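Machines and Everyday Work
Notes to go with session 2: Can a machine do the chores yet?
Paloma Alcantara, October 2025

Welcome back, everyone, and thank you for the lively discussion at the end of last time, which ran on so long that we were nearly locked in. Several of you asked for something written down, so I've put together what I meant to say along with a fair bit that I didn't get to.

We left off with the question of whether a machine can do a chore, and I'd like to start by being fussy about the word "do". When my mother asked me to do the bins, she meant the whole business: remembering it was bin night, finding the bags, tying them up, carrying them out past the bicycles, and putting a fresh bag in afterwards. When a firm tells you its machine can do the bins, it very often means one piece of that, usually the carrying. There's no dishonesty in it, but you do need to ask which piece is meant.

Going from one place to another is the piece that has come along best. Think how much of a working day it takes up! Those of you with jobs in shops or hospitals will know this already – you fetch a thing, you bring it back, you go off again because it was the wrong size. At the Furkent warehouse, which some of you visited with me, the staff walked the same 45 metres between the racks and the packing tables all day long, and that walk was the first thing to be handed over to wheels.

Out of doors it gets harder, though perhaps in different ways from the ones you'd guess. Flat paving is kind to a machine. Steps are not, unless it has legs, and even then they want some care. People are harder still, as they change their minds halfway across.
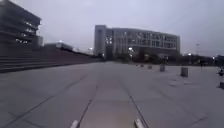
Fig. 1. Robot's view across a paved plaza in the evening, with steps to the left and posts to the right.

Have a look at Fig. 1 with a delivery in mind, say a parcel for the large building at the back. A person would glance up and set off without thinking. A machine has to settle which parts of the ground it can use, leave enough room for the posts, and keep an eye on whoever may be coming across from the right. It also has to know that the joints between slabs are only joints and the edges of steps are something else altogether, which sounds simple until you remember that both can turn up in a camera picture as dark lines.

Suppose it manages all that and arrives. Now there's a door, and after the door a desk, and possibly a lift, and this is where the chore proper begins. The Tomulley trial, which I mentioned briefly, logged 2,000 trips between buildings, and 26 of them ended with the machine waiting outside a door that had been shut when it was expected to be open. I'm rather fond of that figure. It's small, but each one is a person somewhere going downstairs to let the thing in.

Indoors, the gap between the moving and the handling is wider again. Folding a towel, wiping round a tap, picking one sock out of a heap – these all need hands, and a sense of how hard to press, and we'll spend the whole of the next session on them.

For next time, please read the Thibodeau chapter (the part on kitchens will do if you're pushed) and the short Terkadar report. Then choose one chore that you do yourself, write down every step of it, including the boring ones, and put a mark beside any step that is only travelling. Bring it on paper if you can, as we'll be swapping them round.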